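Moving a home office across town: hire movers or do it ourselves?
Posted in Moving & Storage by Fliltau – 02/09/2022

Hi all! We're moving our little two-person office out of the spare room and into a rented room across town in June, and I've gone back and forth on this so many times my husband leaves when I bring it up. It's two desks, a few office chairs, a small square table, a filing cabinet that weighs as much as a cow, and a lot of boxes. The one quote I have is for $2000 and that doesn't include packing. Truck rental looks way cheaper, but the new place is up a flight of stairs with a turn in it. Has anybody done this on their own? And how do you keep track of what goes where? My labeling system last time was "misc" on everything, so – yeah.

Destia

We did ours ourselves and I'd do it again, mostly. Empty the filing cabinet completely, drawers out, and carry the shell and the drawers up separately. It takes forever but it does go around a corner. For labels I skip writing on the boxes and use cards, one per box, with a number on it and the same number in a notebook with what's inside. If you run out of index cards, cut up cereal boxes.

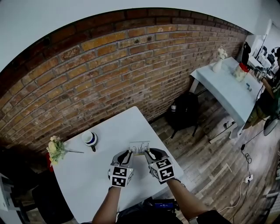 Small card, white table, cup with the blue band.

Tape the card on the side of the box and not the top, or you can't read it once they're stacked (ask me how I know!). Also pack a bag for the first day with the power strips, scissors, toilet paper and coffee. I forgot the scissors and opened 20 boxes with a house key.

What are the stairs like, are they carpeted?

Szabolcs Oláh

Get more quotes. My first one was $3716 and the second was $3000 for the same list of stuff, same day, and the cheaper people were nicer on the phone too. Ask whether stairs are extra and get it in writing.

About the chairs, since you have a few. Most office chairs come apart at the gas lift if you tap the base with a rubber mallet, but I gave up on that after the first one and just rolled the rest onto the truck. Tie the bases together with an old bedsheet or they'll wander every time you brake. Wrap the armrests, too, they scuff door frames like you wouldn't believe – I was touching up paint for a whole evening.
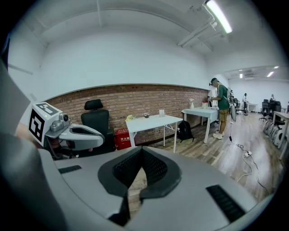
Black office chair in the background.

If you only pay for help with one thing, pay for the filing cabinet. My back still has opinions about mine.

Cabral

Did this last year. Movers. Worth it.

Fliltau

Thanks everyone! Stairs are bare wood, no carpet. I'm calling two more places tomorrow and stealing the number card idea. Hatum, if you see this, I still have your dolly.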